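Leasing & Resident Move-In Person, Plevdale (part time to start, could go full)

Jundance Homes is hiring at Plevdale, our rental community for people 55 and up. We need someone soon. Ideally before the January move-ins get going, so please dont sit on this one.

Plevdale is single-story homes and one apartment building, 200 homes when it's all finished. First part is lived in. Second part is being handed over to us street by street, and the office can't keep up with the calls. Two people in there now. You'd be the third.

What the job is

Showing homes, mostly. Walking people through the floor plans, both the Ibarra (2 bedrooms, the one everybody asks about) and the Vivunero, which has the den and the bigger garage. Answering the phone. Answering the same question about pet deposits a lot. Taking applications, checking they're filled in, chasing the missing page. Booking move-in times so we don't get two trucks on the same street. Key handover and the walk-through checklist on the day. Then a call a week later to see what isn't working.

Some evenings when people can only come after work (usually their kids, helping them look). Sunday open house from 1 pm to 4 pm, on a rotation, and you get a weekday off in exchange.

Not a sales job in the pushy sense. Nobody signs on a first visit and we don't want them to. Most people come back with a daughter or a brother-in-law and a tape measure. Be fine with that.
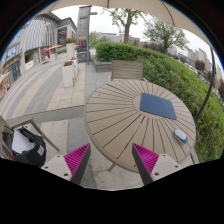 Outdoor table, Plevdale.

What we're looking for

Someone who likes talking to older adults and doesn't talk down to them. That is most of it.

Some front desk, leasing, hotel or property office background. 2 years would be good, less is OK if you can show us you've run a busy desk. Comfortable with email, a shared calendar and a spreadsheet. We'll teach you the leasing software, it's not hard, just slow. Driver's license, clean record, since you'll be taking the cart and sometimes the van. You'll be on your feet and outside for part of most days, summer too.

Spanish or Greek a plus, not required. Fair housing training: we pay for it if you don't have it, and it has to be done before you show a home by yourself.

Real estate license not needed for this postion.

Hours and pay

Part time for the first 6 months, mornings plus the open house rotation. After that we look at full time depending on how the second part fills up. Hourly, paid every other Friday. No commission. Paid holidays, mileage if you use your own car for errands, and a discount on rent if you or a parent wants to live here (there's a wait list for the Ibarra, can't do anything about that). Full details of pay given on the first phone call, just ask.

How to apply

Send a resume and a few lines on why this one. Few lines is plenty, no cover letter template please. Attention Marina Karagiannis, leasing office, Plevdale. Or drop it off in person, office is open 9 am to 4:30 pm, come to the side door because the front is being repaved.

Tell us which mornings you can't work. Tell us your earliest start date. Two references, at least one from a boss, names and phone numbers only, we won't call before we've met you.

Interviews are at the office, half an hour, then a walk around the homes so you can see what you'd be showing. Wear shoes you can walk in. We're reading these as they come in and will stop when we've found the person, so no closing date.

If you applied for the maintenance opening last time, that one's filled, but you're welcome to try for this.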